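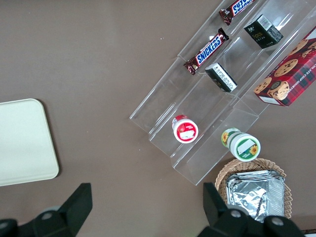 Wrist view on the snack shelf task: keep collecting, or change how we collect?

Reading time: 7 min

marblesandtwine
Mar 30, 2023

Hello all, long-time reader, not much of a poster, so please forgive the length of this one. I've been putting together a set of teleoperated examples for a shelf-to-tray task, and I've reached the point where I don't trust my own judgment anymore. The still at the top is from the wrist camera and it's a pretty fair sample of what the policy gets to look at before it commits to anything.

The job is simple to say out loud. There's a clear acrylic organizer with stepped channels, the kind of thing a shop puts by the register, and the arm gets told which item to bring over to the cream tray. Candy bar, small box, jar, cookies, whatever is asked for. One item per episode, then the operator resets. We also keep a wicker basket with foil trays in it near the shelf, which isn't a target in this task but belongs to a later one, and I wanted the policy to get used to living next to it.

So far we have over 4000 episodes recorded, and after cleaning I kept 3239. There are 2 operators, me and one other, and we take turns. We work from 23 starting layouts on printed cards, and the cards tell you which item goes in which channel but leave the exact angle up to you.

The trained policy is lovely on the Snickers bars. I could watch it all afternoon. On the little black boxes it is decent. On the jar that lies on its side it goes to pieces — it comes down to the right general area, hovers, closes a bit too high, and then wanders off toward the basket as if it had remembered an errand. And every so often it tries to go through the acrylic wall to get at something on the other side, which makes an awful noise.

My plan was to record another big batch of the same thing. The other operator thinks that's a waste of our spring. What would you do?

pondside_kit

Welcome out of the shadows! I enjoyed reading this, and I'm going to side with your other operator, gently.

Look at your own still for a minute with the jars in mind. One of them is standing up, so from the wrist you mostly get its lid. The other is on its side, the green one with the sunflower, and you get lid and label together at an angle. Those are two very different grasps, and I'd bet your cards have the jars upright most of the time. If so, the policy has seen "jar" hundreds of times and "jar lying down" hardly ever, and more of the same cards will keep that balance exactly where it is.

Before you record a single new episode, go through the cards and tally how often each item appears in each pose. It's a dull evening's work with a cup of tea, and I've never regretted doing it.

oxbow9

I'll disagree a little, with affection. Everybody reaches for balance first. I think the clear plastic is your trouble and the jar is only where it shows up.

The table shows right through the walls of that organizer. From above, what the camera has to go on is a few thin bright lines along the edges, and those lines move whenever the light does. Your operators know the wall is there from standing in the room. Are they looking at the shelf directly, or only at the camera feed while they drive? If they're looking at the shelf directly, they are steering with information the policy never receives, and you are asking it to copy decisions it has no way to make.

We had the same thing with a clear bin on a project at Keskin. We made the operators drive from the wrist feed alone. Episodes got slower and uglier, everyone grumbled, and the policy got noticeably better at staying off the walls.

marblesandtwine

oh dear. Yes, we look straight at the shelf. The monitor is behind us. It never crossed my mind to turn it around, and now I feel quite silly.

pondside_kit, I did the tally over lunch. Lying-down jars are on three of the cards. I owe my other operator a cookie.

halfbushel

Chiming in to argue with oxbow9, since I've been on the other side of that one.

Driving from the wrist feed alone is good for honesty, I agree, but you pay for it. Operators start hunting around. They tip the wrist to peek, they back off, they go in again, and all that dithering lands in the data. We did a round of it at Udow with folded cartons and ended up with a policy that peeked beautifully and picked poorly. If the fixed camera has a decent view of the shelf, I'd give the operators both feeds and let them keep a steady pace.

The other thing I'd look at is the approach itself. Your fingers are wide apart in that still, well before anything is between them. Do you always open fully at the start? With channels that narrow, I'd want a good share of episodes where the operator sets the opening partway, so the outside of the finger isn't what meets the acrylic.

oxbow9

The peeking is a fair point and I won't pretend we didn't see some of it. I'd still say a bit of peeking is worth having with see-through parts. A person does it too, if you hand them a glass shelf and bad light. But both feeds is a reasonable middle road, as long as neither operator can see the real thing.

We will have to go on disagreeing about how much peeking is too much, I think!

marblesandtwine

This is all so helpful. To answer halfbushel: yes, fully open at the start, every time, and then close once at the item. It was a rule I wrote myself in November to keep the episodes tidy. I have a feeling tidy was the wrong thing to want.

One more question while I have you kind people here. I threw out everything where the operator missed and tried again, even when the item got to the tray in the end. That's most of the gap between what we recorded and what we kept. Should I have?

pondside_kit

Oh, please tell me you still have them on a disk somewhere. Those are the ones that teach it what to do when it has closed on air. At the moment your policy has only seen pickups that went right the first time, and the hovering and wandering you describe sounds very much like a thing that has never been shown how to start over.

I'd sort them by hand. Keep the ones where the recovery is clean: a miss, a lift, a second go that works. Drop the ones where the operator got flustered, or cut off the flustered part if your tools let you. We use Conance for trimming and it's clumsy but it does the job.

halfbushel

Agree with every word of that, which I'm told makes for a boring thread.

marblesandtwine

Still have them! I'm hopeless at deleting anything, and for once that has paid off.

So the plan for next week, and do shout if it looks wrong. Monitor turned around, both feeds up, a sheet of cardboard between us and the shelf. New cards with the jars on their sides in every channel they'll fit in, plus the cookie box at a few more angles (it only ever sits across the top of its channel, now that I look). Gripper opening left to the operator. Retries kept when the recovery is clean. A small batch first, then train, then look at where it fails before we record any more.

oxbow9

Move a lamp between sessions as well and I'll be a happy man.

3 reader comments

fernandcopper: Found this while fighting with a clear tray on a Vuloron bench setup. Covering the operators' direct view was the part I'd missed. Thank you to everyone who took the time.

quiltweather: I'm with halfbushel on the gripper opening, though I'd write the width down for each card. We left it completely free and our operators drifted so far apart you could tell who was driving from the first second.

slowkettle: Did the small batch help with the sideways jar? Would love an update if the original poster is still around.

Contact the moderators | Copyright the forum and its posters | Back to top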